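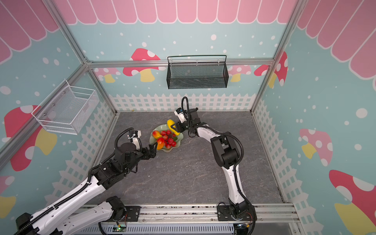 Hi all,

Picking up the question about the Wanico expedition recordings, as I've spent far too many evenings with them and finally have something to say. The original message is quoted first so those on digest can follow.

> On 7/14/21 a list member wrote:
>
> Has anybody here heard both versions of the Wanico diary? I've got the old Steltard cassettes from a library sale and they're lovely, but my deck is chewing tape and I don't want to risk them much longer. I see that Workneh has put out a version on CD. The box says "from the original diaries" and gives a running time of 566 minutes, which seems short to me. Is it the same reading? Is it cut? And does anyone know if the Grernier letters are on it, as they're my favourite part of the whole thing?
>
> I'm also curious how people feel about diaries read in the first person by an actor. My husband says it's play-acting and he'd sooner have a plain narrator. I rather like being spoken to.
>
> Thanks in advance, and sorry if this has been covered before.

It was covered once, years ago, but the old archive went down with the old server, so ask away!

I own the cassettes (bought new, I'm sorry to say, at full price) and I borrowed the Workneh set through interlibrary loan. I listened to them side by side with the printed diary open on the kitchen table, stopping and starting until my family asked me to wear headphones. So:

## Is it the same reading?

No. Different reader, different script, different idea of what the thing is for. The Steltard set runs to 18 cassettes and the reader takes his time. He's a bit gruff and he has a cold on side two, I'd swear to it, but you get used to him and by the time the party is waiting for the thaw you've forgotten he isn't the surveyor himself. He does the dates and the weather in a flat mutter and then warms up when something happens. That's how I'd imagine a man reading his own diary back to himself.

The Workneh reader is much more polished. Beautiful voice, every consonant in place. I enjoyed him for the travel parts and found him a trial in the quarrels, where he does the cook and the guide in two comic accents that I could have lived without. There's also music between the entries, a sort of fiddle tune, always the same one. My daughter can now hum it.

## Is it cut?

Yes, and quite heavily. The printed diary is 600 pages with the notes, and the CD version skips whole weeks. I can't fault them for dropping the supply lists (although I like a supply list – I like knowing how much tea they thought they'd need). What bothers me is the second winter. In the book it goes on and on, and you feel it going on and on, and then the sled arrives and you nearly cry with relief. On the CDs the second winter is over before I'd finished the ironing.

They've also trimmed the surveyor's complaints about money. He complains about money constantly. He thought the company had cheated him, he wrote to them at every chance he got, and he kept a running tally of what he was owed in the back pages. Take that out and he comes across as a much nobler fellow than he was. I prefer him sour.

The box doesn't say "abridged" anywhere on the front, by the way. It's on the back under the copyright line, in tiny type.
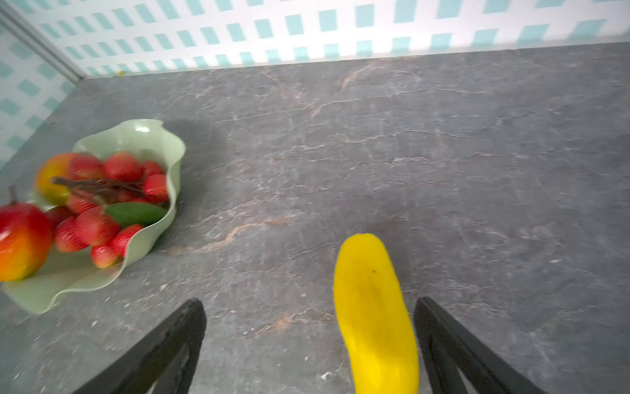
## The Grernier letters

Now the bad news. They aren't on the Workneh set, apart from one, the letter about the broken chronometer, and that's been chopped into the diary as if it were an entry. If you didn't know the book you'd never guess it was written to his sister.

On the Steltard cassettes they have the last four sides to themselves, read by a woman, as though the sister were reading them aloud at home in Grernier. I thought that was an odd choice the first time through. By the second I was completely won over. She pauses in places where he's being vague, and you can hear her wondering what he's leaving out. It's the best thing in either version, and if your deck is eating tape I'd get those sides copied before any of the others.

On the copying: please don't do it on the deck that's chewing them! It's very often the pinch roller gone hard, and a repair shop that still does audio gear will usually look at it. If you can't find a shop, borrow somebody else's machine and try a tape you don't care about first. Fast-forward each cassette to the end and wind it back before you play it, slowly if your machine gives you the option. Mine had been on a shelf for years and a few of them squealed like anything until I did that. If the pressure pad has dropped off, which happened on my tape eleven, the shell can be opened and the reels moved to a new one. Fiddly, but I managed it with reading glasses and a bit of bad language.

## First person or plain narrator?

I'm with you and against your husband, mostly. A diary is somebody talking. Having a third party read "he rose early and found the river open" when the man wrote "rose early, river open" puts a pane of glass in front of it. I did once hear a version of another expedition journal done that way and I couldn't have told you a thing about the man by the end.

Where I'd side with him is on the sort of recording where the script has been made up and put in the great man's mouth. Some of those are well researched and good fun on a long drive, but you never know which sentence is his and which was written to get from one battle to the next. I'd like a little leaflet in the box saying which is which. The Steltard set had one, in fact, with the page numbers of the printed edition for every side. Check yours, as it was tucked behind the tray and library copies often lost it. If it's missing I can scan mine.

## What I'd do in your shoes

Keep the cassettes and get them copied, letters first. Borrow the CDs if you're curious, but I wouldn't buy them. If what you want is something for the car, they're pleasant enough, and the chapter on the crossing of the Wanico flats is honestly better paced than the old one.

There was talk of Workneh doing a fuller version in September, with the missing winter put back. I only have that from a note in their catalogue and it didn't mention the letters one way or the other. If anyone on the list has written to them, I'd love to hear what they said. I'd sign a petition.

One more question from me while I have the floor. Does anyone remember a radio version, in short episodes, with wind effects all the way through? I'm sure I heard part of it as a girl at my aunt's place, and that the surveyor had a Scottish accent, but I've never found a trace of it. It might have been another expedition altogether – they do run together after a while.

Happy listening,

your list member with the headphones on

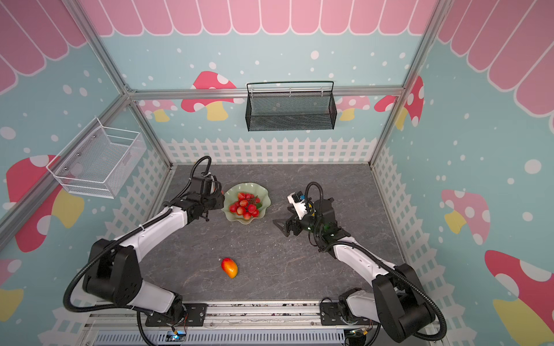 *Lychees in the green bowl*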